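Chapter 4
Showing the Robot What You Mean

Print this chapter | E-mail this chapter

Suppose you want a robot to open a cupboard, take out a bowl and set it on the worktop. You could write every movement down as numbers, and for many years people did exactly that. Or you could do the job once yourself, with the robot's own arms, and let the machine keep a record of how it went. This chapter is about the second way, and it is one of the most enjoyable parts of the whole subject!

There are two main ways to show a robot a task. In hand guiding, you take hold of the arm and move it through the job while its joints go slack enough to follow you. In remote control, often called teleoperation, you stay away from the arm and steer it with something else: a pair of handles, a headset, a smaller copy of the arm, even a keyboard. Either way the result is a demonstration, a timed list of what the joints did and what the cameras saw.

Much of this chapter uses the Kashindye house, a simulated home with tiled and planked floors and plenty of awkward corners. A simulator is a fine place to begin. You can drive into a door twenty times before lunch and nothing needs mending. 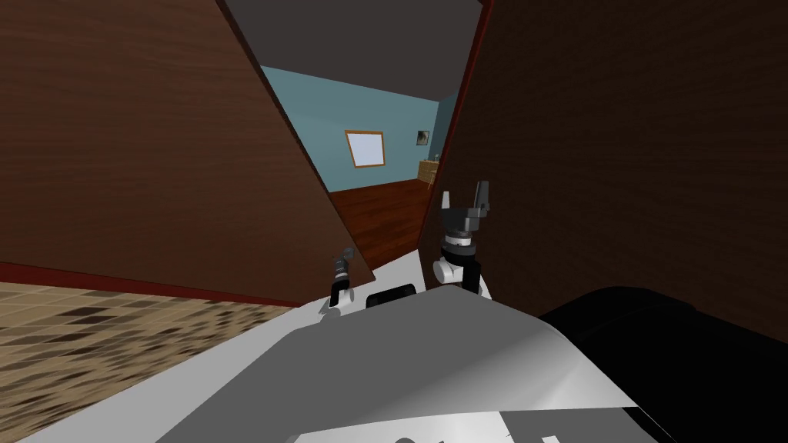
Why does a robot need more than one demonstration of the same task?
A single demonstration shows one path from one starting place, and the robot has no way of telling which parts of it mattered. Several demonstrations, begun from different places, let it work out what stays the same.

Two grippers bring a problem of their own. With one arm, you only have to think about where the hand is going. With two, you must also keep each arm out of the other's way, and a beginner steering both will nearly always forget one of them. The usual cure is to park the idle arm somewhere safe and high before starting, and to bring it in only when the task calls for it. We shall come back to this in Section 4.3, where you will steer both arms through the lifting of a tray.

Then there is the matter of what you look at while you steer. A view from the head or body shows the arms against the room, so it is good for the long, sweeping part of a reach. It is much less good for the last few centimetres, when wooden panels and the arms themselves can hide the very spot you are aiming for. For that you want a view from close to the hand.
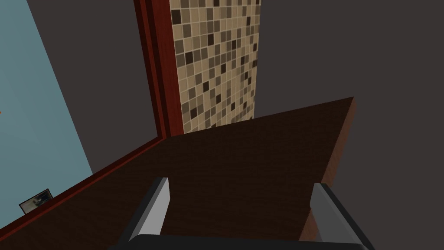 Reading time for this chapter: 20 minutes

From close behind the fingers, the gap between them becomes your sight. Line the gap up with the thing you want, come down slowly, and close. Over a plain dark surface this is harder than it sounds - there is little to judge height by, and new operators tend to stop too high or press too low. Watch the edges of the surface as you descend. The way they slide across the view tells you more than the middle does.

A good demonstration is smooth, but it need not be quick. Long pauses do more harm than slow movement, as a robot that learns from them may learn to pause as well. The Durura practice set that goes with this book holds 2,027 demonstrations, of which 1,529 were kept after checking. In Section 4.5 you will sort through a handful of the others and decide for yourself what went wrong.

Before you read on, try this. Pick up a cup with your eyes half closed and notice when you slow down, when you turn your wrist, and when your fingers begin to close. Write the moments down in order. You have just made your first task outline, and you will need it for Exercise 4.1.

Related chapters
Chapter 3: Arms, Joints and Reach
Chapter 5: From Demonstration to Practice
Chapter 6: When the Robot Gets It Wrong
Workshop notes: Setting Up the Zorkel Hand Controls
Workshop notes: Sorting the Durura Practice Set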